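Minutes: Demonstration Visit, Fixture Loading Cell (Simulation Stage)
Truvwood Joint Automation Working Group
Session opened 9:10 a.m. Previous minutes (December) accepted with one correction: the Stoltach quote excludes shipping.

Present: process engineering and maintenance (Truvwood), controls (Dunberg), fixture design (Ojala). Stoltach joined by phone for items 3 and 4 only.

1. Purpose of the visit

Dunberg hosted the group for a demonstration of the simulated cell. The model covers the arm, the gripper, the table and the clamp fixture. No hardware has been ordered. The group was asked to comment on reach, clamp access and the proposed test plan before the layout is frozen.

2. Demonstration

Dunberg ran the model from two viewpoints, first from the front of the table and then from higher up. The arm is mounted on the tabletop with the fixture plate within reach of the gripper. Ojala noted that the plate in the model is revision 6 and carries two blue blocks as workpiece stand-ins.

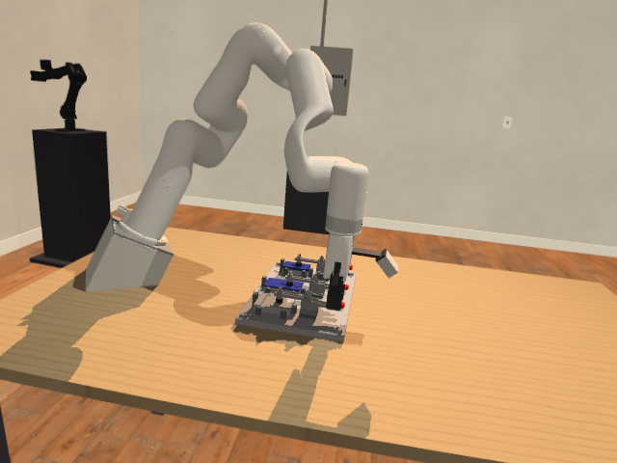
Maintenance asked whether the base position was final. Dunberg replied that it can still be moved along the table, but that any move after the layout freeze means repeating the reach study. Truvwood asked for the study to be repeated once at the alternate position regardless. Agreed.

Process engineering asked how contact is treated. Dunberg stated that contact between the gripper and the clamps is modeled, with friction values taken from a general table. Clamp spring force is not modeled. Ojala will supply measured opening and closing forces for each clamp type.

3. Clamp access

Discussion centered on the approach to the clamps with the gripper pointing down. Ojala's position is that the clamp spacing should stay as drawn, because the same plate is used at the manual station. Dunberg would prefer 21 mm more between clamp bodies. Stoltach advised that narrower fingers are available for the gripper at a lead time of 57 days.

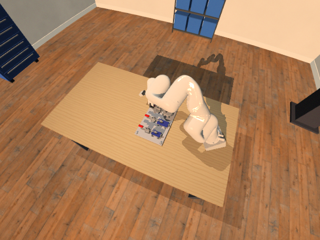

The group did not settle the spacing. Truvwood will not accept a plate that differs from the manual station unless the narrow fingers are shown to fail in the model. Dunberg to run both finger sets against revision 6 and report clearances in a single table.

Maintenance requested that the red tips remain on the production clamps. Ojala confirmed.

4. Test plan

Dunberg proposed 118 simulated load cycles with part position varied at each start. Process engineering considered this enough for a first pass, provided that failed cycles are logged with the joint positions at the time of the stop. Stoltach asked for a copy of the log format. Cycle time was not discussed; the current motion speeds are placeholders.

Lighting in the model was raised briefly. If camera-based part location is adopted, shadows on the tabletop will need to be varied between runs. Held over to the next meeting.

5. Actions

Dunberg: repeat reach study at alternate base position.
Dunberg: clearance table, standard and narrow fingers.
Dunberg: send log format to Stoltach and Truvwood.
Ojala: clamp forces, all types on revision 6.
Stoltach: drawing of narrow fingers, with mass.
Truvwood: confirm part tolerances for the test plan.

6. Next meeting

By phone, on receipt of the clearance table. Session closed 11:40 a.m.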